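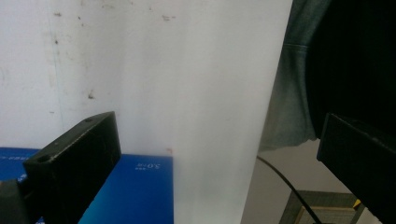

Clearing the Back Room at Clemeck
Photos by Valentyna Skoryk

In June we started to empty the small room behind our shop, where things were kept for 10 years. I am putting the pictures on this page one by one, so please come back for the next ones.

1. The white panel
A big flat panel with a milky, slightly frosted surface. It stands upright in front of the old wall, and at the left side it is hard to say where the panel ends and the wall begins. The wall has dark marks and smudges — we will paint it when the room is free. The blue box lying by the panel has "5.0" printed on it in white.

The panel is offered for collection, also the shelves from Iltlow. Please write to Wendy Staniforth at the shop before 8 in the evening.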